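Flirkley Terminal Rescue: progress report to the Zerville Fund
17/01/2023
Prepared by Eirlys Prydderch
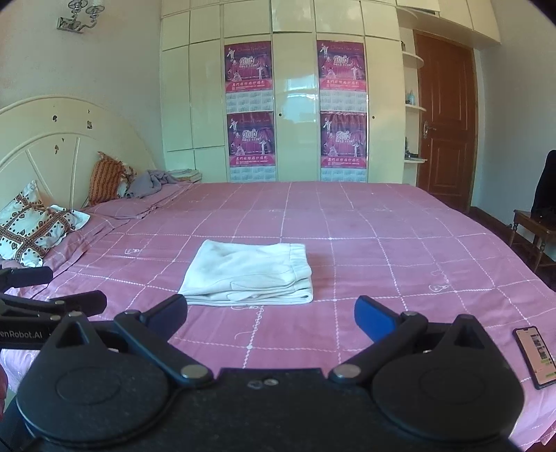
White trousers, folded, on a pink bedspread.

The grant was for getting the old Bronberg serial terminals talking to modern computers through a small adapter board. At the end of this period, six of them do. The other 11 of our 17 are in various states of disagreement.

Hardware. The second version of the board came back from Juhász with everything where we had asked for it, including the connector we had asked for backwards. Kam-wah Peng fixed the drawing the same evening, and the replacement boards work. The backward ones have been kept for parts and humility.

Firmware. The keyboard side is done, apart from the Compose key, which sends a code that appears in no manual we own. Trefor Yorath has a theory about it. He had a different theory in the last report. The display side holds steady at the slower speeds and drops characters at the top one. We traced this to a buffer that fills up when a long file is sent without pauses, and a fix is in testing. It has survived 40 hours so far without losing a letter.

Documentation. The wiring guide is finished and Elis Rosser has built a board from it without phoning anyone, the test we promised in the application. The troubleshooting chapter is longer than the guide. We would like to say this is thoroughness.

Money. We are $200 over on parts, nearly all of it the Juhász reorder, and under on shipping by more than that. With your agreement we'll move the difference across. Receipts are with Myfanwy Penry, in an order she describes as her own.

Problems. Two terminals have failed power supplies and one has a cracked tube. The supplies can be repaired. The tube can't, and we suggest using that machine for spares -- its keyboard is the best of the lot, naturally.

Next period. Release the firmware, get the remaining repairable terminals running, and settle the Compose key. The first two are planned for March. For the third, please apply to Trefor.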